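Work and Automation, Unit 5
When the arm joins the line: notes for the evening group
Lustby Adult Learning, May 2023

Please read these before we meet, and bring a pencil, as I have left you some things to scribble on at the end. Those of you who came to the April session will remember that we ran out of time just as the talk got good, so I have tried to put down here what I would have said if the clock had been kinder to us.

We had been talking about the Omstead packing hall, where 28 people used to fill small parts into cups and trays by hand, all day, in two shifts. Omstead brought in its first arm at the far end of the hall and put it on one job only: pick up a part, set it in a cup, go on to the next cup. Most of us, if we are asked to picture automation, picture something grand (welding sparks, long rows of orange machines), and I think that picture does us some harm. A great deal of what is being automated now is small and close up, the kind of work a person does with two fingers while thinking about supper.

So let us stay with the small job for a while. What does a person know who has filled cups for years? She knows that a light cup tips if you bump the rim. She knows which parts roll and which parts stay put, and she can tell from the feel of a part that something is wrong with it, well before she could tell you what. None of this was ever in her job description, and when the engineers at Omstead wrote down the steps of the job, they wrote four lines and thought they were done.
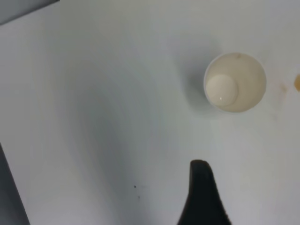
Then came the weeks of setting up, and this is where I want you to slow down and take notes. The people on the line were asked to help, and they were asked in a rather offhand way, a bit of time here and there between their own trays. They moved cups back to where the arm expected them. They pressed the stop button, and they told the technician why the last try had gone wrong, often better than the log did. In one shift the hall recorded 298 tries, and 161 of them went through without a person stepping in. The managers read that as a machine that was getting there. The packers read it as a long shift of stepping in, on top of the work they already had! Both readings are fair, and I would like us to hold on to both of them.

A term to learn: "hidden support work." It means the tasks people do so that an automated system can do its own task. Resetting, wiping down, sorting out the odd part, watching. It is real work and takes skill, and it very often has no line on the pay sheet. Jenden, the smaller plant we will look at next time, gave this work a name and a pay grade from the first week, and you will see that the mood there was quite different, though they had plenty of troubles of their own.

A second term: "deskilling." This is the worry that, once the arm does the main job, the person beside it is left with the scraps. It can happen, and at Omstead some of the older packers felt it keenly. But others moved toward setup and checking and were glad of it (their wrists were glad too, I should add). The Rizvi handout, the stapled one with the blue cover, has a good section on who tends to get those chances and who gets passed over. Do read it, even if you only manage the first half.

For your own notes before next time:

Think of one small hand task in your own workplace. Write down the steps, and then write down what you know about it that is missing from the steps.

Who would be asked to help if a machine were brought in for that task? Would they be given time for it?

Look again at the two figures from the shift above. What else would you want to know before you called it a good day or a bad one?

We will begin with the first of these and go around the room, so a few lines on paper will do nicely. Spare copies of the Rizvi handout are on the shelf by the door.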